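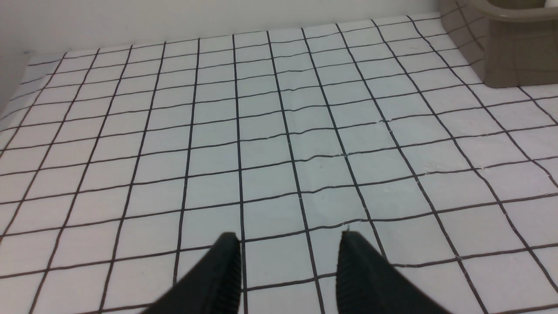

Figure 3. Small square white tiles with dark grout, one of the floors discussed in Section 4.2.

4.2 Small tiles, dark lines, and the question of where the eye goes

We had not planned to give floors a section of their own. When we began the home visits in Breltetcombe, the interview guide had one line on flooring, tucked between a question on towel storage and another on window cleaning, and we expected people to pass over it quickly. They did not. Of the 233 households who agreed to talk with us, 231 had something to say about the floor of their bathroom, laundry room or back kitchen, and a good many of them got up in the middle of the conversation to go and look at it again before they answered.

The floor in Figure 3 is of the kind our participants called "the old grid," although it is by no means always old. The tiles are small, square and white, or so pale a gray-blue that most people would call them white, and the grout between them is close to black. People who live with a floor like this tend to talk about the lines first and the tiles second. One woman told us that she had chosen the tiles with great care over several weeks and had given the grout perhaps a minute of thought in the shop, and that ten years later the grout was all she saw when she walked in with the laundry on her arm. She said this quite fondly, we should add, and she would choose it again.

The reasons for choosing dark grout were much the same from house to house. It hides the gray that creeps into pale grout near a door or around the foot of a sink, and it spares people the toothbrush and the baking soda. Several participants had lived with white grout in an earlier home and described the change as a great relief (one kept a sealed tub of the dark Stikora mix in the cupboard under the stairs in case the shop ever stopped selling it). On a practical level, then, the choice does what people hope it will do.

What it also does is show the layout very plainly. In Figure 3 the lines are a little wavy in places, and toward the right a few of them look stepped, with tile edges that do not quite meet up from one to the next. With grout closer to the color of the tile, we suspect that small departures of this kind would go largely unremarked. Against white tile a dark line is read almost as a drawing, and our participants read it closely. They knew where the rows wandered. They could point to the spot from the doorway, and they often had a story to go with it: the uncle who laid the floor over a long weekend, the fitter who started from the wrong wall, the summer the boards underneath were replaced and the last rows had to be fitted back in by hand.

We had supposed that such unevenness would count against a floor when people rated how content they were with the room. The ratings, given on a scale from 0 to 100, gave us no clear support for that. Participants who pointed out crooked lines of their own accord were no less content than those who mentioned none, and in conversation they were often the warmer of the two groups. Nele Michiels, who carried out most of the July visits, wrote in her field notes that people "introduce the crooked row the way they introduce the dog," and that phrase stayed with us through the coding.

Cleaning habits followed the grid as well. Where tiles were large, people spoke of mopping the room; where they were small, they spoke of doing it in rows or strips, and a few told us they worked backward toward the door and used the lines to keep track of where they had been. Two households in the Camenzind building, where the same small tile runs through every laundry room, had come to the method separately and were delighted to hear of each other. Friday was the favored day there, for no reason anyone could give us.

A word of caution belongs here. Small square tiles were common in our sample partly through the age of the housing, and the Lument survey we drew on for recruitment covers only 200 streets, most of them on the older side of town. We would not want to say that people elsewhere feel as tenderly about their grout. In Section 4.3 we turn to wood and cork floors, where there are fewer lines to follow and the talk was mostly of scratches.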